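Birkine District Courthouse – Holding Area and Evidence Room Inspection
Checklist with comments
Date of inspection: August 14, 2026
Sites covered: Birkine main building, Lucero annex

1. Holding cells

Cell doors lock and release from the control desk: Pass
Manual key override works on every door: Fail
Comment: The override on cell 8 sticks at the half turn. Same finding as in March. Stavora has the work order and has not closed it.

Call buttons answered at the desk: Pass
No loose fittings, cords or ligature points: Pass
Comment: Vent cover screws in the Lucero annex were replaced with tamper-proof ones after the last visit.

Welfare check log filled in every 30 minutes: Partial
Comment: Day shift entries are complete. Overnight entries are missing times on two pages. Initials alone are not enough.

2. Prisoner transfer route

Sally port doors cannot both be open at once: Pass
Route to courtrooms kept separate from the public hallway: Partial
Comment: Defendants going to the Lucero annex still cross the public stairwell landing. An officer holds the door, but there is no written procedure for it. One is needed before the fall calendar starts.

Cameras cover the full route: Pass
Comment: Picture at the basement turn is dim but usable. Replace the light fixture.

3. Evidence room

Access limited to listed staff: Pass
Door alarm reports to the security desk: Pass
Sign-out sheet matches items on the shelf: Fail
Comment: Item 2571 was signed out for a hearing and found back on its shelf with no return entry. Corrected while we were there. The clerk's office should run its own spot check.

Firearms stored unloaded, in the locked cabinet: Pass
Cash counted by two people and sealed: Pass
Comment: One bag held $3000 and the seal number agreed with the log.

Small items kept in closed, labeled containers: Partial
Comment: Labels on the lower shelves are handwritten and fading. Use the printed ones from Karnine that the upper shelves already have.

4. Fire and emergency

Extinguishers in date: Pass
Evacuation plan for persons in custody posted at the desk: Fail
Comment: The posted plan shows the old exit – the one closed when the annex opened. Take it down now and post the current plan.

Backup power test recorded: Pass

5. Follow-up

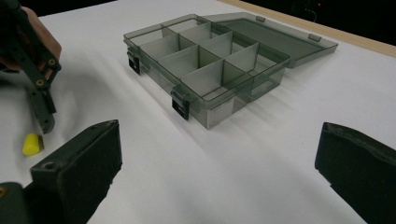 The override on cell 8 and the evacuation plan come first, and both need written confirmation to the court security office. The remaining items can wait for the next regular visit. Send copies of the corrected sign-out sheet and the overnight welfare log with the reply.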